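Section 4. Mug pickup on the Orden cell: set-up and shift use

For café and returns counter staff, Kershaw site. Written by Rania Belkadi, checked on the floor by Poppy Staniforth. Replaces the February sheet, bin the old one.

Read 4.1 even if you skip the rest. The job changed and the old habits will trip you up.

4.1 What changes for you

Before: one person on the rack line, hand-loading mugs for the whole shift. Now the arm does the lift and the set-down. You do trays, rejects, program checks and restarts. No one stands at the rack line full time anymore.

Rack line people move to the sort table or the counter. Same grade, same pay. If your rota still says RACK, tell Poppy, it's an old template.

The wrist strain forms stay where they were. Use them. Sorting is still hand work.

Cell rate is set at 552 mugs a shift. That is the cell's number, not yours. If it falls short, log why and move on. Don't hand-load to catch up, it throws the tray map off.

4.2 Before you start

You need: cell key, blue cloth, log sheet, the tablet with Fokine open. Login is the shift login, not your own.

1. Key to HOLD. Wait for the steady amber light.
2. Wipe the pickup surface. Crumbs shift the mugs more than you would think.
3. Check both fingers for chips or stuck glaze. Wipe, don't scrape.
4. Empty the reject bin and put it back with the lip facing you.
5. Close the guard. Push till it clicks.

CAUTION: Key on HOLD does not cut power. Hands out of the cell unless the key is OUT and in your pocket. Your pocket, not the hook.

4.3 Load the pickup program

1. On the tablet open Fokine, then Jobs, then Mug Rim.
2. Pick the mug type. Plain white is type 2. Tall ones are a different job, see section 6.
3. Press Preview. The preview plays the pick in simulation. Watch it right through to the grip.
4. Stop it at the grip and check the fingers against the picture. One finger over the opening, the other outside the wall. Mug wall in between.
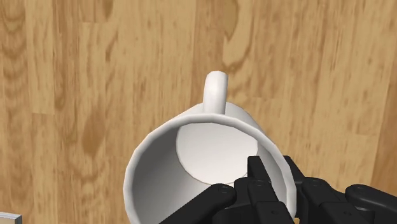
Fig. 4-1. Mug Rim job in preview, view from above. One finger over the opening, one outside the right wall.

5. If your preview has both fingers outside the mug you've loaded the Body job. Go back to step 1.
6. If a finger passes through the wall in preview, stop. Don't run it. Call Rania.
7. Looks right? Press Accept. The tablet asks for initials. Put your real ones in, this is how we trace bad picks.

NOTE: Preview mugs are always empty. Real ones might not be. The cell can't tell. Tip out dregs at the sort table before the tray goes in, every tray.

NOTE: The wood-look table in preview is just the Fokine default background. Ours is steel. Makes no difference to the pick.

4.4 First run of the shift

1. Load one tray. Handles pointing away from you.
2. Key to RUN, speed to 35 percent.
3. Watch the first 2 mugs all the way. Pick, lift, set down.
4. Good? Speed to NORMAL. Not good? Key to HOLD and see 4.5.
5. Write the start time and the job name on the log.

Don't start at NORMAL because the last shift was fine. Mugs from the Grunlow batch have a thicker rim and they do catch.

4.5 When it stops

Slow amber flash: no mug found. Check the tray is seated. Press Resume.

Fast amber flash: grip lost. Key OUT, open the guard, take the mug out by hand. Check the rim for cracks before it goes anywhere near a customer. Cracked goes in the reject bin, good goes back to the sort table. Guard shut, key to RUN, Resume.

Red: leave it alone. Key OUT, call Rania. Do not press Resume to "see if it clears".

Same stop over 2 times in one tray, pull the tray and swap in another. Put the first one aside with a tag on it. Could be the tray, could be the mugs.

CAUTION: Broken mug in the cell means the whole tray comes out. Gloves on. Sweep, dont blow. Bits get into the finger joints and then we're down for the afternoon.

4.6 Who decides what

You can stop the cell any time, for any reason, and you don't need to ask first. A stop with your initials on it isn't counted against you. That was agreed before the cell went in and it still stands.

You can't change finger spacing, grip force or the tray map. Those are locked to Rania's login. If you think a setting is off write it on the log with the job name and the tray number. Poppy reads the logs at 6 a.m. and passes them up.

Two people have asked to learn the settings side. Fine, there is room for more. Put your name on the sheet by the tablet dock, training is in paid hours.

4.7 End of shift

1. Let the tray finish. Don't stop mid tray unless you have to.
2. Key to HOLD, then OUT.
3. Wipe surface and fingers.
4. Rejects counted and writen on the log.
5. Log out of Fokine. Tablet on the dock.
6. Hand the key to the next lead in person.

Deep clean and finger swap: section 5.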